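How to budget for a hand-held gripper kit (before you ring anyone)

Quick version, will tidy up later. For anyone putting in a request for the door and drawer work.

Step 1. Write down the task first. One sentence. "Open a cabinet door by its handle" is enough. If you can't write it, don't ask for quotes yet.

Step 2. Split the costs. Grippers on one sheet, props on another, spares on a third. Last year it all went in one lump and Fouad Fahmy spent most of May pulling it apart again.

Step 3. Price the finger pads separately. They wear. Drallov sell them singly at £165 a set, Nendano only do them with the full hand. Ask both, in writing. 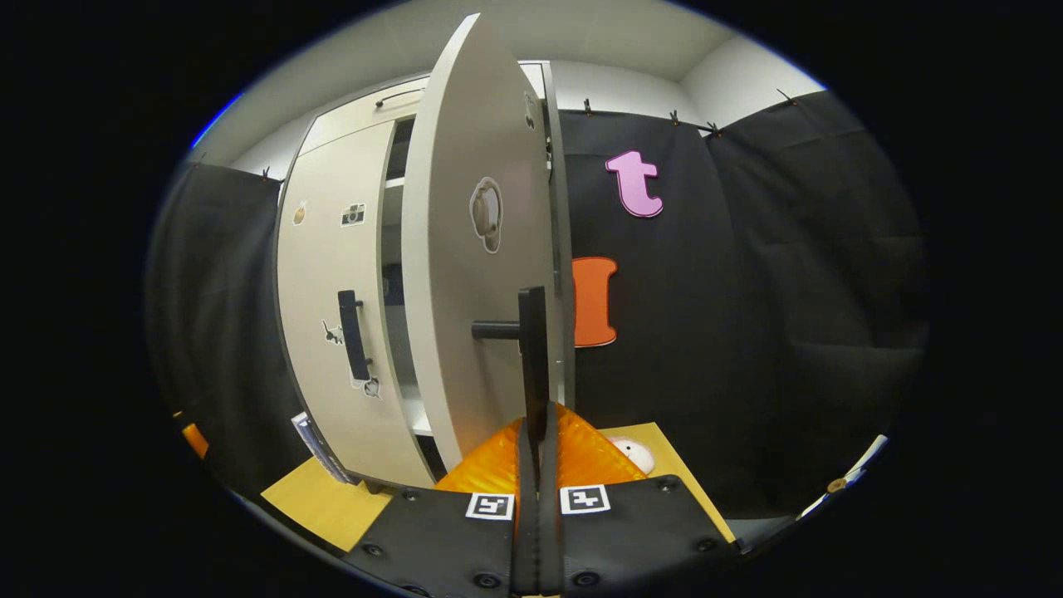
Do we need to buy the gripper and the props from the same supplier?
No. Props can come from anywhere as long as the handles suit the fingers, so measure the opening on your gripper first and take that number with you.

Step 4. Props. A cabinet with black handles and a plain pale body does fine. Stickers, letters, a few books, all cheap, put them under consumables. Check the door swings right open before you pay for delivery.

Step 5. Curtains and clips. Black fabric, clips along the top. People forget the clips. Also forget the rail or wire to hang it all from, and then its a second order and a second delivery charge. Our last curtain order came to £407 with everything in.

Step 6. Get 3 quotes if the total goes over the limit. Two if not. Trinh Lò has the form, send it to her with the task sentence at the top or it comes straight back.
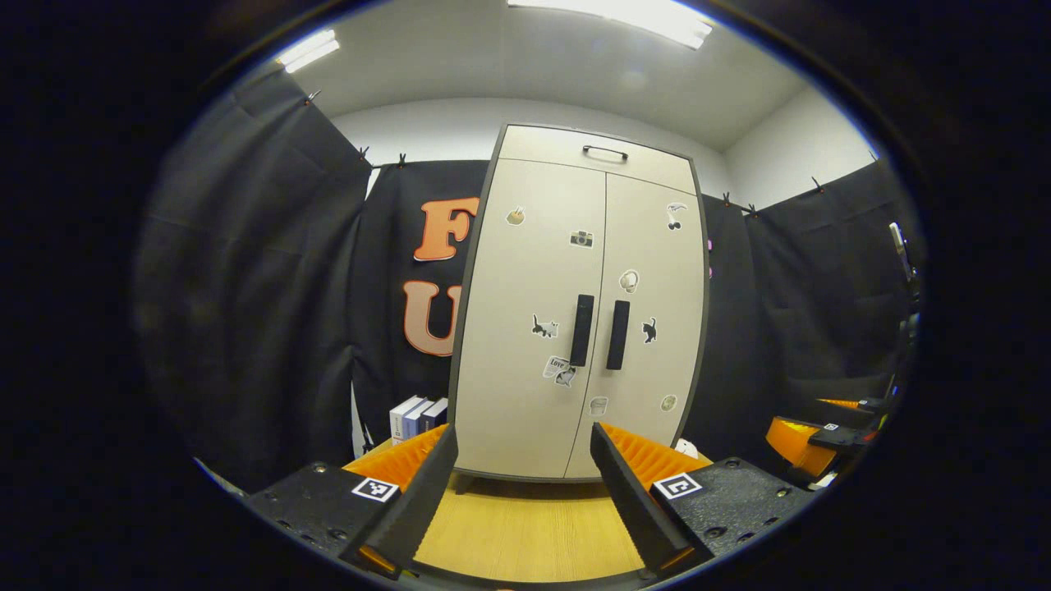
Celludel Handling Group – Purchasing & Bench Planning

Step 7. Decide on one gripper or two. Two costs more than double by the time you add markers, mounting blocks and a spare set of pads each. Start with one if the task is only doors. Mircea Moldovan disagrees, ask him, he has the spreadsheet.

Step 8. Floor or table? Matters for the budget. A tall cabinet on the floor needs more curtain, a small one on a tabletop needs a table that doesnt wobble. Pick before ordering fabric.

Step 9. Leave a line for printing. Square markers get scuffed and you'll want fresh ones.

Step 10. Send the lot to Marleny Cárdenas. Orders for the Carhuamaca room close 11/12/2020, anything after that waits for the new budget.

Still to add: delivery times, the returns adress for Nendano.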